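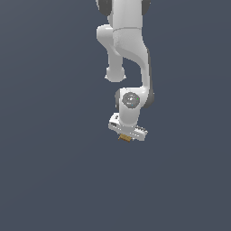

Home Features Work & Money Food Archive Subscribe

The night shift at Hanrahan still starts with coffee

I got to the Hanrahan plant in Biltville a little before six in the morning, which the woman at the front desk told me was late. The packing floor had been going for an hour already. They fill and box spice jars here, the little ones you buy for one recipe and keep for nine years, and the whole building smells like cumin and cardboard. My jacket still does.

I'd come to see the arms. Hanrahan put in its first one last February and now has six, all on the line where jars go into trays. Before that it was people, standing, eight hours, a jar in each hand. I talked to a packer who did it for eleven years and she showed me how her thumb clicks when she bends it. (It really clicks. I heard it over the conveyor.) She runs two of the arms now, from a stool she brought from home, and she made it very clear that the stool was her idea and the company didn't pay for it.

What surprised me was how much of the job happens on a screen before anything moves. There's a small office behind the loading dock with three desks and a dying fern, and that's where new jobs get tried out in simulation. When a customer changes a jar shape, somebody in there spends a day or two bending a virtual arm this way and that, checking that the wrist can get where it needs to go without the elbow swinging into something. The software is called Fisisow and everybody complains about it. It crashes when you save to the wrong folder, and the undo button only goes back one step!

Two of the people in that office used to be packers. They got the jobs after a training course that ran on Saturday mornings through most of the spring, unpaid for the first month until enough of them grumbled. One of them told me he'd never used a computer for anything but fantasy football. Now he spends his mornings arguing about how close together two gripper fingers should sit, and he was happy to argue about it with me, a person with no opinion on the matter.

The numbers, as the plant manager gave them to me: 275 people on the payroll before the arms, and the same 275 now, though not all doing what they did. The line packs 477 trays on a good shift. It used to be 300. I asked where the extra money from those trays goes and got a long answer about cardboard prices.

Not everybody is sold. A man on the label station, next in line for an arm if the budget goes through, said he likes his job and doesn't want a stool. He talks to the people on either side of him all day, and he's noticed that the packers don't talk much anymore - they're too far apart. I watched for a while after he said it and he was right. Lunch is louder than it used to be, he said.

I also drove out to Clotness, where Hanrahan's smaller plant does the bulk bags. No arms there. Bags slump, and it's hard to plan a grab on something that slumps. They've been testing it on the computer since the fall and the crew has a pool going on when the first one will show up. Over 100 dollars in it, last I heard, and most of the money is on never.

My packer with the thumb has ten bucks on next summer. She's already told them to bring their own stools.

Contact the features desk | Copyright, all rights reserved | Back to top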